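Motion control rigs should publish their backlash

Slider and turntable makers quote payload, travel and top speed. Very few quote backlash, and it is the figure that decides whether a two-pass composite lines up. I think it belongs on the first line of the spec sheet.

Backlash is the lost motion between the motor reversing and the carriage following. In a belt drive it comes mostly from tooth clearance and belt stretch. In a geared pan axis it comes from the gear mesh, and it grows with wear. A single timelapse pass in one direction hides all of it. A repeat pass approached from the other side does not.

My Juvitz pan head is geared so that one full rotation takes 3,066 steps. The brochure presents this as precision. Resolution and repeatability are separate quantities, and on this head the gap between them is plain: reversing direction consumes 9 steps before the platform moves. The Mirnetus slider beside it has a coarser drive, 1,428 steps over its full travel, and returns to its mark more consistently because the belt is properly tensioned.

Dalia Belkadi has argued that operators should simply overshoot and approach every keyframe from the same side. She is right as far as technique goes, and the Fadent controller will do this automatically if you dig through its menus. It costs time on each move, though, and it fails on live-action moves that reverse mid-shot. Software compensation also needs a number to work from. If the manufacturer has measured it, print it. If not, the customer ends up with a dial gauge on the kitchen bench.

The objection I hear is that backlash varies with load and temperature. So does battery life, and every maker prints that. State the load, state the axis orientation, and give the worst result from 10 reversals. The Janssen linear stages used in labs have come with this sort of sheet for years – one page, no marketing colour.
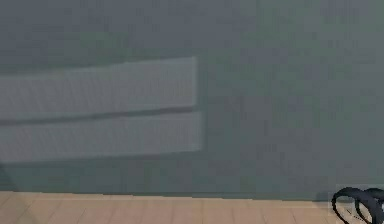
What a useful spec line would contain

Lost motion per axis, in steps and in millimetres or degrees. Test payload and its centre of gravity. Belt tension or gear preload as shipped, with the adjustment procedure. Firmware version, if compensation was switched on during the test.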